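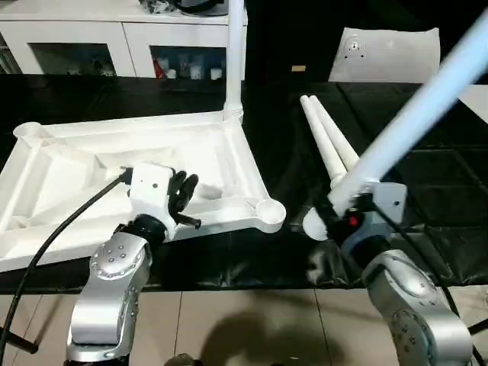

Left gripper over the frame, right one holding a long white tube

Solanki85
Okay, cell two again. Chair frame goes upside down on the black mat, left arm steadies it, right arm brings the legs to the sockets. My trouble is the right gripper: it lets a leg creep in the fingers once it starts pushing, so the leg goes in crooked and the arm faults out. I've wiped the pads with alcohol and re-zeroed both wrists. Counter says 3,056 closes on this set of pads. Is that a lot??

jsowerby
For smooth plastic tube, yeah, I'd swap them. Ours at Jarnside went shiny long before that and we just kept bumping the force up like idiots. Put new pads on, then redo the closed position!!

Ankit Tomar
Gonna disagree with Jamie. Pads are cheap so sure, change them, but I'd look at the left arm first. If the frame shifts when the right arm pushes, the leg has to give somewhere, and it gives in the fingers. Where are you clamping it?

Solanki85
Under the seat edge, right next to the leg that's going in. I jogged both arms there by hand this morning (cable loop on the left one is long, I know, I know). 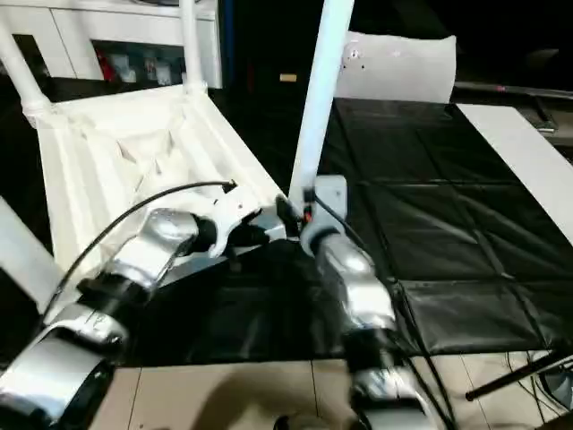
Re: Gripper creep on cell two

Ankit Tomar
Well, that's a good spot for it. I'd still put a marker line on the mat at the frame edge and run it 5 times. If the frame walks off the line, it's your clamp.

jsowerby
Or change the pads, which takes 2 minutes, and then do the marker thing if it still creeps :)

shalini_m
Please tie that left cable back before either one! It sweeps right over the seat. I snagged mine in May and spent a whole Tuesday chasing a wrist fault that was really a half-pulled connector.

Solanki85
Fine, cable first, then marker, then pads. Sorry Jamie. Will post the fault log tonight.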